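Foam board backing

Foam board backing is the use of a rigid foam sheet beneath fabric while a shape is marked on it. The sheet gives a flat, slightly yielding surface on a table. 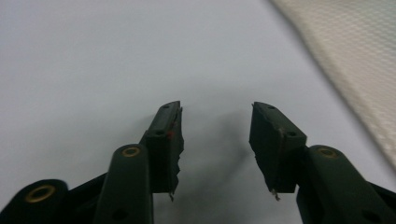
A cream textured cloth beside a smooth, pale surface.

Printed fabrics need a clear line. Black shows well on off-white cotton or linen, even over a faint leaf pattern. Stepped outlines are harder to draw than plain rectangles – each inner corner has to be square.
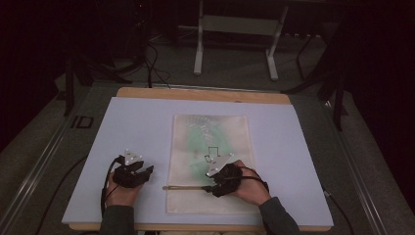 Sizes

The Sikholm pattern book lists boards 60 cm wide and 2 cm thick. Larger sheets, 900 mm across, are cut down before use.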